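机器到底会不会干家务?一页图集

最后更新:12月

先交代一下这一页是怎么来的。我这几年有个毛病,看见机器干活就走不动路。商场里擦地的,仓库里搬箱子的,展会上叠毛巾叠到一半卡住的,我都能站那儿看半天,看到同行的人自己先去吃饭了。回来以后总有人问我:那到底什么时候能买一台回家收拾屋子啊?问的人多了,我干脆把看到的东西写在一起,省得每次从头讲。

我自己家里用的是一台Vuvden扫地机,跑了356天(它自己在手机上记的,不是我闲得慌)。扫地这件事我给它打高分,真的,地上的猫毛基本不用我操心。可是它碰到一只袜子就要喊救命,碰到两只就躺平。袜子谁捡?还是我捡。所以我一直觉得,"会扫地"和"会收拾"中间隔着一条大河,河那边的东西叫做"手"。

手的问题有多麻烦,你自己收一次桌子就明白了。我们抓起一个小零件,转个方向,塞进盒子里,脑子根本没参与,嘴上还能聊晚饭吃什么。换成机器,每一步都得算:东西在哪儿,朝哪边倒着,从上面夹还是从侧面夹,夹多紧,松手的时候会不会把旁边那个碰倒。我跟Katherine Cuadros聊过这个,她在Tirkon做装配线上的夹具,她的原话是:"大箱子我不怕,我怕的是比指甲盖大不了多少的东西。"

所以我现在看机器,最爱看的就是小东西归位这一类活儿。听着一点都不威风,对吧?可是家里的杂物抽屉、车间里的零件盒,说到底都是这件事。 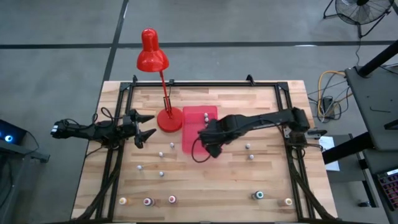 粉色托盘里有两个白色小栓,其余的还散在木桌面上,两只夹爪一左一右。

我特别喜欢这种桌面,因为它很像真的桌子!有台灯,有托盘,前面还排着一溜小瓶子,不是那种光秃秃只放一个方块的台子。你想想自己家的书桌,哪有只放一样东西的时候。手伸过去要绕开灯,回来又不能扫到瓶子,夹爪又比手指硬得多,碰一下就是碰一下,没有"轻轻蹭过去"这回事。

再说两只手。很多人以为两只手就是快一倍,我以前也这么想。后来Eusebio Bedoya给我泼了盆冷水,他在Rácz管过包装车间,他说两条胳膊放在一张桌上,头一件要教的是别打架。谁先进去,谁让开,中间那一块归谁,都得说清楚。听着像我家厨房,我和我妈一起做饭的时候也没说清楚过。

那车间里呢?车间比家里好办一些,零件每天都一样,灯光一样,桌子也不会突然多出一碗没吃完的面。Eusebio那边试过一个分拣工位,一个班下来放好了1,523件,有9件要人工去补。我一听觉得太厉害了,他倒很淡定,说那9件补起来花的工夫,够他喝掉一壶咖啡还有余。出错的时候它不会自己喊停,这才是他最头疼的地方。

回到家里,我的判断是这样的(纯属个人意见,欢迎来骂):扫地,能用,放心买。洗碗,洗碗机早就把活儿干了,可往里摆碗还得靠人。叠衣服,我见过叠得挺漂亮的,慢得我想上去帮忙,一件T恤的时间我能叠完半筐。把桌上的小零碎收进盒子,固定的桌子、固定的盒子,我觉得很有希望;换一张桌子,换一个盒子的颜色,我就不敢打包票了。

我爸今年70,他的要求比我实在多了。他说不用它做饭,也不用它陪聊天,能把掉在地上的药片捡起来、放回药盒里就行,他弯腰费劲。我听完愣了一会儿。捡药片,放药盒,这不就是小东西归位嘛!哪天有哪家的机器能在他那张堆满报纸的茶几旁边做成这件事,我第一个掏钱,贵一点也认了。

下一次更新想写叠毛巾,素材攒了不少,就是我打字慢。

读者评论

Nelly Ccori:我家那台也是见袜子就喊救命,还专挑半夜喊。另外请问叠毛巾那篇什么时候有?

Gebhard Imhof:两只手别打架这一段深有同感。我们在Irketti的工位上最后是画了一条中线,左边归左边,右边归右边,笨是笨了点,好用。

Yhon Muñoz:不太同意洗碗那条。摆碗其实比收小零件简单,碗又大又圆,难的是锅。

Nelly Ccori:回楼上,你来摆一次我家的碗再说。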